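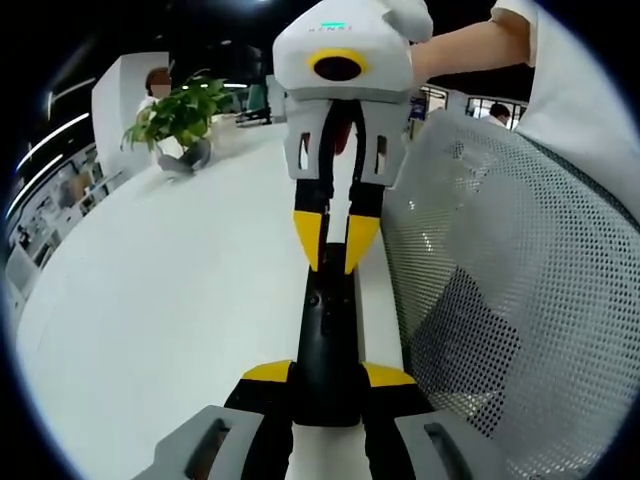 ## Saliba 300 canvas work apron

Heavy cotton canvas, cross-back straps, no neck loop. Made for people who stand all day — potters, framers, cooks, whoever. Straps sit on the shoulders so your neck isn't sore by closing.

- Length: 116 cm on the long cut, short cut is on its own page
- Pockets: two hip, one chest, pencil slot
- Straps: adjustable, brass buckles, replacable
- Wash at 60, hang dry. No bleach
- Colors: rust, navy, undyed

Sizing: one size fits most, long straps on request. If you're between cuts go long. Undyed will shrink a little first wash, the others are prewashed.

Bulk orders — 200 and up, write to Rasha Majali at the Semamton office and she'll send a price sheet. Logo stitching is extra. Allow a few weeks for it, more before the holidays. 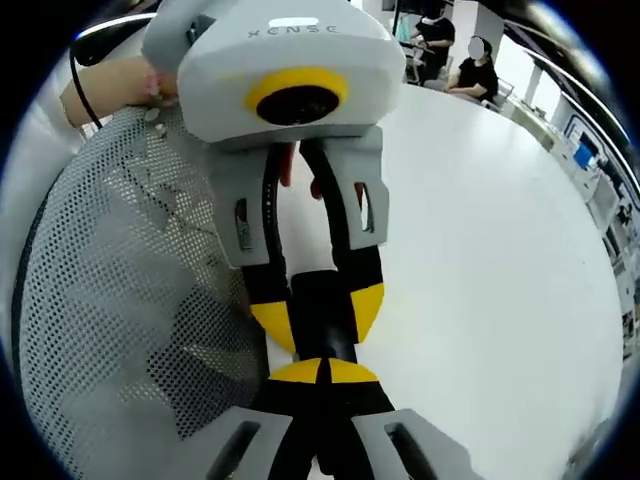

**Semamton, December**

Navy back in stock, long cut only. Short cut navy still waiting on cloth from Vulach, sorry, no date yet. Rust is fine in both.

New this month: the Vorero strap set fits the 300 without any sewing. Wider, softer, bit slower to adjust. Older aprons with the sewn-on straps wont take it, check for a buckle at the back first.

Returns as before. Unwashed, tags on, put the order number on the outside of the parcel please. Orders in by noon go out same day.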